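**Small tidying thread, June 16, 2023** 🧺 1/7

This week I want to write about baskets, and about the table where I sort everything. The orange one is my favorite. 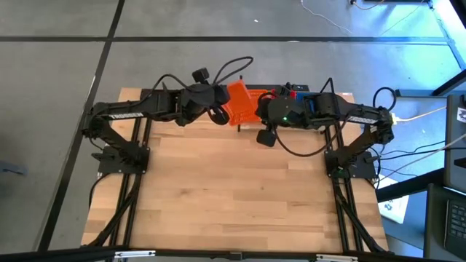
*Orange basket with the little holes, over the light wood top.*

2/7
I bought the basket in a shop in Juncombe, together with two others from the same shelf. They are sold under the name Nseir. I wanted all three in orange, but they had only one left in this color. The other two are gray and they live in the hallway now.

3/7
Why I like the holes: dust and crumbs fall out when you turn the basket over, and you can see a bit what is inside. In my old box with solid walls I lost a tape measure from February until last week.

4/7
My rule for the baskets is simple. One basket, one kind of thing. Cables do not sleep with pens. When a basket is full, I take something out before I put something in. I do not buy a new basket!

5/7
About the wood top, several people asked me. The strips are pale, some more like honey, and small screws are easy to see on it. I wipe it with a cloth that is a little damp, and then again with a dry one. For oil I use Inia, a thin coat, and I leave it overnight.

6/7
A question for those who know more than me: does the oil make orange plastic sticky after some time? I wait one full day before I put the baskets back, but maybe it is too short.

7/7
Next time I will show the labels I made with the Jidex app. The first ones were too big, so I have to print them again on Monday.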